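Section 4. Assembling and levelling the Voltholm work table

4.1 Before you start

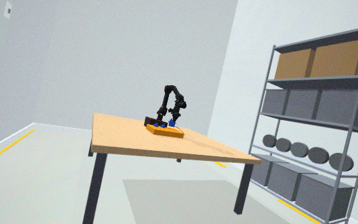 Read this section in full before opening the hardware pack. Assembly requires two persons. The table top must not be lifted by one person at any stage, including when it is turned over in step 8.

Choose the final position of the table before assembly. The floor must be firm and free of loose matting. Where the table is to stand on carpet, fit the wide feet (supplied separately, see Section 9) in place of the standard feet. Leave a clear space of at least 20 cm between the back edge of the top and the wall.

Check the contents of the carton against the packing slip. If any part is missing or damaged, do not begin. Contact the Wendico spares desk and quote the batch number printed on the underside of the top.

Tools required: the hexagonal key supplied, a cross-head screwdriver, a spirit level and a soft blanket or sheet of card to protect the top.

CAUTION: Do not use a powered screwdriver on the leg bolts. The threaded inserts may turn in the top and cannot be reset on site.

4.2 Fitting the legs

1. Lay the blanket on the floor and place the top on it, underside facing upwards.

2. Identify the front edge. It is marked with the letter F on the underside.

3. Place the first leg over the inserts at any corner. The flat face of the bracket must lie against the underside with no gap.

4. Insert the bolts by hand and turn each one until it takes up the thread. Do not tighten.

5. Repeat steps 3 and 4 for the remaining legs.

6. Fit the cross rail between the two back legs. The slotted holes face inwards.

7. Tighten all bolts with the hexagonal key, working from corner to opposite corner. Stop when the key begins to flex.

8. With one person at each end, turn the table over and set it down on all its feet together. Do not roll it over one edge, and do not allow its weight to rest on two legs.

Note: Tables supplied before the April revision have a round cross rail. The order of work is the same, but the rail is held by end caps and the screwdriver is not needed.

4.3 Levelling

1. Place the spirit level along the front edge and then across the middle of the top.

2. Raise the low corner by turning its foot anti-clockwise. Each foot allows 10 mm of movement. If this is not enough, move the table to another position. Packing pieces must not be placed under the feet.

3. Press down on each corner in turn. If the table rocks, adjust the foot that lifts and check the level again.

4. Lock each foot by turning its collar upwards against the leg.

4.4 Loading

The greatest permitted load is 134 kg, spread evenly. A single item must not exceed half this figure unless the Ham support bar has been fitted beneath it. Items that are clamped to the top should be placed over or close to a leg, and the clamp must have a protective pad.

CAUTION: Do not sit or stand on the table. Do not drag the table when it is loaded.

4.5 Care after assembly

Check the leg bolts again after 200 hours of use, and at each yearly inspection from then on. Wipe the top with a damp cloth and dry it at once. Polish, bleach and scouring powder must not be used. Marks left by adhesive tape may be removed with Simard surface cleaner, applied to the cloth and never poured on the top.

Record each inspection on the card inside the back cover of this manual. Questions about this section should be addressed in writing to Lutfa Gazi, Technical Publications, Wendico.

Section 5 covers the fitting of drawers and cable trays.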